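Bookkeeper wanted, part-time, Etanthorpe

Clulovitz is looking for someone who likes numbers more than we do. That bar is low. We are a small mail-order kitchen supply business above the old bank in Etanthorpe, and our last bookkeeper has retired to a place with poor phone reception, which we are trying not to take personally.

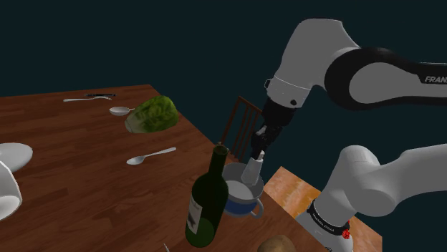
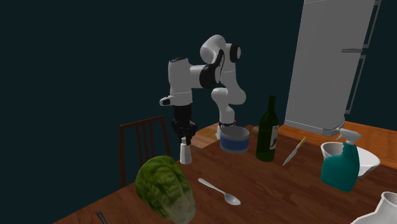
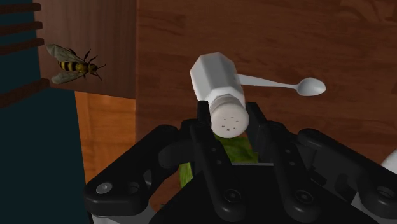 The job is 19 hours a week, spread over 4 days. You pick the days, as long as one of them is Wednesday, when the suppliers call and somebody has to sound calm. You will send invoices, chase the ones that were sent before, run payroll for nine people and reconcile the bank account every month. There are currently 2,841 unfiled receipts in the back office. Some are for lunch.

We use Skurkex for the accounts. If you know it, good. If you know something else, you'll learn it in an afternoon and complain about it for years like the rest of us.

You should have done the books for a small business before, and be able to tell a grown adult that a parking ticket is not a travel expense. A degree is fine. So is no degree.

Pay is monthly and on time – you'll be the one running it, so we assume you'll see to that. Paid vacation, a door that closes, and a window with a view of the Lindqvist parking lot.

To apply, send a resume and a short letter to Impi Kallio at the Clulovitz office by the end of April. Please don't call yourself a ninja. Last time we had 53 applications, and Impi read every one, including the poem. Interviews are in person and start at 10 a.m. Parking is behind the building, next to the dumpster.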